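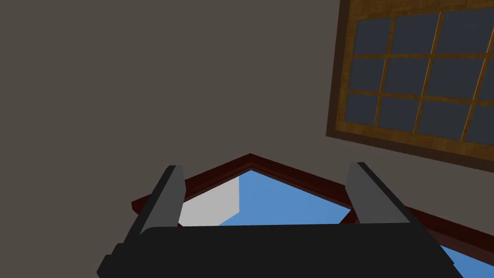 Page last changed: June

Home | Course plan | Handouts | Reading | Exercises

Handout 4: Joining and finishing edges in solid wood

This handout goes with the fourth lecture of the course Materials for the Home and Workshop. Please read it before the practical class, and bring it with you. The parts on moisture will come back in Handout 6, so keep your notes together.

4.1 Why wood moves

Wood takes water from the air and gives it back. When it takes water it becomes wider, and when it gives water it becomes narrower. Along the length of the board the change is so small that we can forget it in furniture work. Across the board we can not forget it.

How much a board changes depends on three things: the species, how the board was cut from the log, and how much the air of the room changes during the year. A board whose growth rings lie flat to the face moves more than a board whose rings stand upright. In the lecture I called these "flat-sawn" and "quarter-sawn". Some older books use other words, so check the list of terms in the reading folder.

To calculate the movement we use this simple rule:

change in width = width x change in moisture (per cent) x coefficient

Worked case. A shelf is 300 mm wide. Between winter and summer its moisture goes from 8 to 12 per cent, so the change is 4. We take a coefficient of 0.002. The shelf then becomes 2.4 mm wider. If the shelf is only 200 mm wide, the result is 1.6 mm. Do this calculation yourself one time on paper before you use the table.

4.2 What this means for a border

Many students want to put a solid border around a solid panel and glue it on all four sides. On the two long sides this is fine, as there the grain of the border runs in the same direction as the grain of the panel. On the two end sides the border crosses the grain. The panel wants to move and the border holds it. After one or two heating seasons either the corner joint opens or the panel splits.

There are several ways to avoid this:

- Let the panel sit in a groove without glue, with a small space at each side.
- Glue the end border only in the middle, and leave the rest free to slide.
- Use a panel of plywood, which moves very little. Then you can glue on all sides.

The third way is the usual one for trays and small table tops. It is also the way we use in the practical class.

4.3 Corners

The mitre is the corner most people know. Both pieces are cut at 45 degrees and meet in a line. It looks clean, but the glued surface is close to end grain and so it is weak. For a light border it is enough. For anything that will be lifted by its rim, add a spline or a key.

The butt corner is easier to cut, and one end stays visible. If you stain the work, remember that end grain drinks more stain and will become darker. Put a thin coat of size or diluted glue on the ends before staining.

When you glue a mitre, first put the whole border together dry, with the clamps. If you find a gap at this moment, you can still correct it. Turn the clamps slowly and compare the two diagonals. They must be equal.

4.4 Colour and finish

Reddish-brown stains were very popular in the workshops of Brirnberg, and the pattern book of the Vukimard works gives 1,881 as the number of its darkest red. We will look at copied pages from it in class. A red stain shows every scratch that goes across the grain, so the sanding must be more careful than for a pale oil.

Order of work:

1. Sand with the grain, from coarse to fine.
2. Wipe off the dust.
3. Try the stain on an offcut of the same wood.
4. Stain the work and wipe away what stays on the surface.
5. Leave it until it is fully dry, then apply the first clear coat.

The Trulara stain in the workshop cupboard is water-based. It raises the fibres, so wet the wood with clean water once before, let it dry, and sand lightly.

Exercises for next time

a) Calculate the movement of a flat-sawn table top 3,000 mm long and 300 mm wide. Which of the two numbers do you need?

b) Draw an end border which is free to slide. Show where the glue is.

c) Read the chapter on mitres in the Ham workshop notes and write down two ways to make the joint stronger.

Contact the course office | Copyright: course authors | Back to top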